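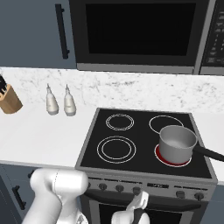
## Keston stove tasks: labeling rules

Simulated kitchen, 654 episodes, up to 600 steps each.

- Record burner state per frame. A lit burner under a pan is `on` -- never infer it from knob angle.
- Name burners by position, e.g. `front_right`.
- Log any arm contact with a lit burner as a violation.
- Hold out 40 episodes for audit.

Maintainer: Aarne Eskola

Related
Barnley drawer tasks
Flendex gripper limits
Kaewkla sink tasks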